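Is penetrating grout sealer on a glossy mosaic wall a waste of money?
Posted in April by drygoods_attic

We're quoted for a shower wall in small square mosaic and the installer has added a line for sealing the grout: $218, with a "refresh" every year at the same price. The product is Endus, which I had never heard of until it appeared on the quote. He says cream grout will go brown without it. My parents had a tiled shower for decades and I never once saw anybody seal anything.

The tile is glazed, in a mix of beiges and grays going nearly to black. He tells me a standard cement grout is going in. Is the sealer doing anything, or is this the undercoating pitch from the car lot?

Answer from tubsurround

It does something, just less than the brochure says. Cement grout is porous and pale grout shows everything. A penetrating sealer slows down how fast soap and body oil soak in, so you get more time to wipe it off. It won't waterproof the wall. The membrane behind the tile has that job, and I'd be asking him about the membrane long before I asked about sealer.

With small mosaic you have far more grout per square foot than with big tile, so whatever grout is going to do, you'll see more of it.

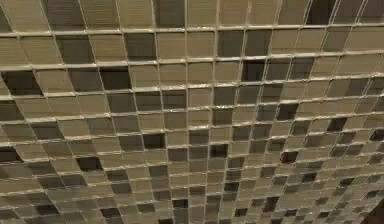
Glossy mosaic in tans and olive-grays with pale cream grout (computer rendering).

The glaze doesn't need sealing at all. Sealer left to dry on it makes a haze that is a pain to get off. Anyone who wants to charge you for "sealing the tile" on a glazed wall is selling you haze.

As for $218 a year, no. A bottle and a rag will do it. Put a few drops of water on the dry grout, and if they darken it, reseal. If they bead up, leave it alone for another year.

Answer from millrace64

Always seal. We used Vondholm, two coats, and it still looks new. Can't speak to Endus.

Answer from plumb_and_level

"Still looks new" after how long? People say this six weeks in.

Ask what he'd charge to use epoxy grout. It costs more and plenty of installers hate working with it, but most makers don't call for sealing it, so the yearly visit goes away. My quote was $300 extra. I paid it and I'm still not sure I needed to. Run the fan and squeegee the wall, and plain grout does fine in a lot of houses.

Also get the name of the grout in writing. "Standard" covers a lot of ground.

Related questions
Brastar shower valve drips only at night
Can I regrout over old grout or does it all have to come out?
White film on new tile after cleanup
Is a bigger bathroom fan always better?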